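Dunmore Kitchen Arm review: can it do my dishes yet?
Posted August 11, 2019 by Leire Herrero

So I've been living with the Dunmore arm for two months now, and the question I get from everybody who comes over is the same one: does it do the chores? Short version, it does one piece of one chore, slowly, and I kind of love it anyway. Long version below.

I bought the home kit from Novside for $531, which gets you the arm, the soft gripper, the little wrist camera and a clamp for the counter. The software is a separate download and you teach it by moving the arm through the job yourself. My brother-in-law Iñaki had his set up in an evening. Mine took a weekend, mostly because I kept clamping it on backwards (the manual has one drawing of the clamp and it's tiny).

The job I picked was putting away the big pot. It's the most annoying thing in my kitchen, it's heavy, and it never fits anywhere. I figured two handles sticking out the sides would make it easy for a machine. Ha!
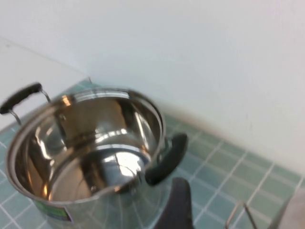
One finger of the gripper down by the black handle grip.

Handles are hard, it seems. The grip on mine is held out on a bent piece of wire, so there's a gap your fingers slide into without you thinking about it at all. The arm has to find that gap every single time. I ran the same pickup 20 times one afternoon with the radio on, and it got a decent hold on 16 of them. The misses were all the same kind of miss, too low and a bit to the outside, and then it closes on nothing and looks very pleased with itself.

Shiny things are the other headache. The camera does great with a wooden spoon or a cereal box, but anything polished throws the whole room back at it and the software starts guessing.
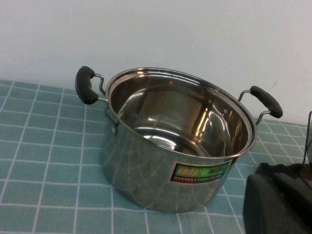

I did find a setting for this, by the way. It's under Advanced, then Surfaces, and it's called "reflective object," and it's off when you first install. Turn it on! It makes every move slower, but I went from swearing at the thing daily to swearing at it on weekends. Aitana at the Novside help desk answered my email the same day, so points for that too. 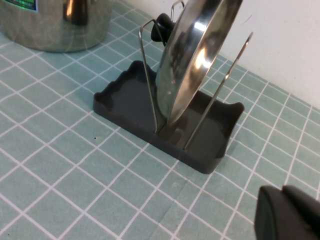
Lids are where I'd say household robots still have a long way to go. Picking one up off a flat counter is fine, the arm takes the knob from above and up it goes. Putting it away is a whole other job, and so is getting it back out. With the lid standing on its edge in the rack, the knob points out sideways, and there's wire right next to it, so the fingers have to come in from the side without snagging. I've taught it that move over and over and I still wouldn't walk away while it's running. A four-year-old could do it.

Other stuff, quickly. It's quieter than my blender. The power cord is too short. The gripper pads pick up grease and you'll want to wipe them every couple of days with dish soap. If your counter is less than 16 inches deep, forget it, the clamp won't leave you any room to cook.

Would I buy it again? If you want something to tinker with and you cook a lot, yes. If you want your evenings back, wait. The Ukov people have a two-arm model planned for January, and I'll try to get hold of one and run it with the same pot.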